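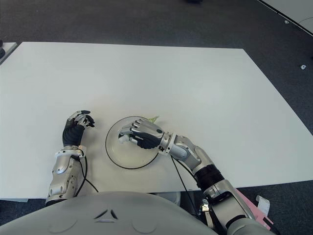
Most of the mess in paper folding comes from the surface you work on. A table with a cloth on it lets the paper sink when you press, and the crease comes out soft and slightly off line. A bare, flat top is better. A big white one with a matte finish, with only a clear plate in the middle and one small pale green piece beside it, is close to what I would set up for small work. Matte matters under a ceiling light. On a glossy top you get a bright patch right where you are trying to line up two corners.

I use a clear plate with a rim to hold small pieces while I work. Clear plastic or glass will both do. Glass is heavier and stays put when your sleeve catches it. Plastic does not chip. Whichever you pick, get one with a dark edge if your table is light, or you will set your elbow on it sooner or later.

Clearing the table

Take everything off first, including things you think you will need. Put back what you are using now. Wipe the top with a barely damp cloth and then a dry one. Wait until it is completely dry before you put any paper down. Green and red craft papers are the worst for bleeding, and a white top will hold the stain.

If you already have a stain, try dish soap first. Baking soda paste comes next, rubbed lightly with a soft cloth. Do not use a scouring pad on a matte top. It leaves shiny spots and they don't come out.

Working in the middle

Small pieces roll or slide off the edge and end up on the floor. On dark carpet you might find a pale scrap easily enough, but a dark bead or a pin is gone until somebody steps on it. Keep the work toward the center of the table, within easy reach of both hands. If you have to stretch for it, pull your chair in.

Carpet under a craft table is not ideal but plenty of us have it. I put down an old flat sheet when I am cutting. Afterward, pick it up by the four corners and shake it outside.

Folding leaves

Start with a square. Fold it corner to corner and open it again. Bring two neighboring edges in to the center line so you have a kite shape. Fold the kite in half along the same line. For the veins, start at the wide end and pleat back and forth at a slant, then open it out gently. Use the back of a fingernail or a bone folder for the pleats. A spoon handle also works.

Lightweight paper folds easier but does not hold a pleat in humid weather. I did a batch in August one year and every one had gone flat by the next morning. Keep them in a closed box in summer.

Rosaire Poirier wrote to ask whether felt can be used the same way. It can be cut to the same shape but it won't take a crease. Run one line of stitching down the middle and pull the thread a little.

Washing the plate

Glue on a clear plate looks like fog once it dries. Soak it in warm water for an hour and push the glue off with your thumb. For sticker residue use cooking oil, leave it 2 hours, then wash with soap. Don't put a plastic one in the dishwasher.

Storage

Flat paper should be stored flat. I keep mine in Jodevholm trays, the shallow ones, which hold 500 sheets each if you don't force them. Finished leaves go in a shoe box with tissue between the layers. Write what is in it on the end of the box, not on the lid, since the lids get stacked.

Updated 2/1/18 to add the part about felt.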